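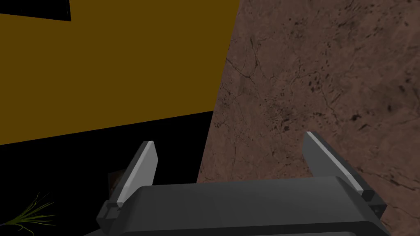 Wrist camera policy trained in sim: why does freezing the encoder beat fine-tuning it?

Posted by Eldana Fikre in Manipulation and Learning

I'm trying to reproduce the main result from the Parry write-up, the one where a grasping policy sees nothing but the wrist view and is trained entirely on rendered kitchens. My setup is close to theirs. Parallel-jaw gripper, one RGB camera behind it looking out past the fingers, no depth, no joint angles fed to the policy. Surface textures and wall colors are drawn at random for every episode, and so are the clutter objects.

They report that fine-tuning the image encoder along with the policy head gives a clear gain over keeping it frozen. I get the opposite. I trained on 600 demonstrations from the scripted planner and then ran 255 evaluation episodes in layouts held out from training. The frozen encoder succeeded in 237 of them. The fine-tuned one did a lot worse, and the failures look alike: the gripper drives toward a patch of textured countertop and closes on nothing.

Things I have checked:

The action normalization is the same in both runs.
The camera mount offset matches the config file they published.
Training loss is lower for the fine-tuned run, so it is learning something.
I repeated it with 2 other seeds and the order did not change.

Am I misreading their result, or is there a known problem with this?

Edit: I'm predicting end effector deltas, not absolute poses. Image values are scaled to 0-1 before the encoder.

Mulugeta Mamo

Your description of the failures says more than the success count. If it goes for speckled stone and closes on nothing, the encoder has probably tied some texture to "object ahead." With a wrist camera the gripper takes up the same pixels all the time, so the network gets its own fingers for free and has to work out everything else from the background. Stone with cracks and dark spots has a lot of local detail. A flat painted wall has almost none. If the target in your demonstrations is usually brown and mottled too, the two are easy to mix up when the object is mostly behind a finger.

Check how many distinct countertop materials you have in training. Sampling at random for each episode doesn't help much if the list you sample from is short. I had this with a set we built at Stullness. We thought the randomization was broad, and then found that the material list was being cut to its first few entries by a loader default. The frozen encoder hid the problem. The fine-tuned one fit those few materials very well and fell apart on anything else.

I would do these in order:

Print the material name for each training episode and look at the spread.
Take one held-out layout where it fails, swap the counter for a plain gray one, and rerun from the same start pose. If it now works, you have your answer.
Drop the encoder learning rate to a tenth of the head's. If I remember right, the Parry config has two separate values and the second is easy to miss, as it sits in the optimizer block and not with the model settings.
Add color jitter and small random crops. Keep the crops small or you lose the fingertips.

Also, are your held-out layouts using held-out textures, or only new arrangements of the same ones? Their main table may be the second kind. If so, you are running a harder test than they did, and the two results don't conflict.

Comment from Eldana Fikre: Mine are held-out textures. I went back to their appendix and it says new layouts, with nothing about materials. The gray counter swap fixed most of the failures I tried. I also had one learning rate for everything. Rerunning with the split now, will post the numbers when it finishes.

Bergþóra Lund

Agree with the above. One more thing to look at is the state of batch norm. If your encoder has batch norm layers and you fine-tune with small batches, the running statistics drift and evaluation looks bad even when training loss is fine. Freeze just those layers and leave the rest trainable. It's a short change and worth a run before you rebuild the texture list.

I'd report both splits separately, too. A single success rate over mixed conditions is hard for anyone else to compare against.

Sanaa Nasr

use depth. never had this problem with depth

Comment from Mulugeta Mamo: The method is RGB only, so that would be a different experiment.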